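Zedis Long Nib Marker, blue

Code 639. Sold singly or in a bag of 3.

I've stocked marker pens in the shop for a good while now, and the long nib kind is the one I end up talking about most, usually to somebody who has wandered in for sandpaper. So I've given it a proper page at last. If you only want the short version: it's a marking pen with a tip that reaches down into places an ordinary felt tip can't get to, and it comes in blue.

What I use it for

Holes, mostly! You know when you're putting up a shelf and the bracket is already in position, and you need a dot on the wall through the screw hole, and the pencil is too fat and the normal marker just colours in the edge of the bracket? That job. I did a whole run of hooks in my hallway in April with one of these and didn't have to take the rail down once to check my marks (I'd been putting that off since I moved in).

I also keep one by the kitchen table for labelling jars and freezer tubs. It's a bit over the top for jam, I'll admit, but the pen is there and it writes nicely, so why not. My other regular use is tracing round the inside of things: the back of a drawer front, the slots in a plastic crate, the bottom of a deep tray where your hand won't go in flat.

How it writes

The line is on the fine side when the nib is new and gets a little broader as you wear it in. I find it happiest held fairly upright. If you lean on it hard the long tip will bend, and once it has gone soft it doesn't really come back, so go gently, especially on brick and rough timber. On smooth wood, card, masking tape and most plastics it goes on clean. On very dusty surfaces wipe first, or the nib picks up the muck and you get a grey scratchy line for the next few inches.

Blue shows up well on pale wood and on white plastic. On dark walnut or anything stained I'd reach for a bit of masking tape and mark on that.

The cap

Please put it back on until it clicks. I'm as bad as anyone for leaving the cap on the windowsill, and a long nib has more felt out in the air than a short one, so it dries quicker. If yours has gone a bit faint, cap it, lie it flat overnight and try again in the morning before you bin it. I've rescued a few that way.

Storing them flat is the best habit in general. I used to stand mine in a mug, tip up, and wondered why they all started dry.

Which one to pick

I sell two white-barrelled pens that people mix up, and I've mixed them up myself while packing orders. The slim plain one is the Tinduvstead, a short-tipped pen for everyday writing, with dark blue at both ends and nothing printed on the barrel. The Zedis is the longer of the two, with the clear cap, and it says what it is in capitals down the side. If you're mostly writing on envelopes and lids, get the slim one and save yourself a bit of money. If you're marking through anything, get the long nib. 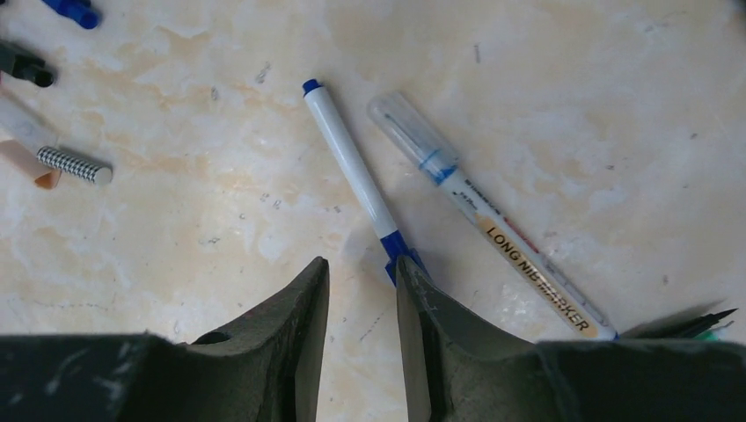
What's in the bag

The bag of 3 is three blue long nib markers and nothing else, all the same. I don't do mixed colours at the moment. I have asked Zutudex, who supply me, about a black one and will add it to this page if it ever turns up.

Each pen is checked on a scrap of card before I send it, so don't worry if the nib has already got some colour on it.

Postage and returns

Orders go out from my Holanda Lane unit in a padded envelope. Up to 17 pens will fit in one, which I know from a decorator who wanted as many as I could squeeze in, and after that it goes up to the small box rate. If a pen arrives dry or the nib has been bashed in the post, send me a quick message with your order number and I'll pop another one in for you. I don't need the old one back.

Also handy with this

A roll of low-tack masking tape, for dark or shiny surfaces.
A plain pencil, for anything that has to rub out afterwards. The marker won't.
The Tinduvstead slim marker, for labels and lists.

Stock is on the shelf at the time of writing, and if the button says sold out there's normally another box on the way, so drop me a line and I'll put your name on a few.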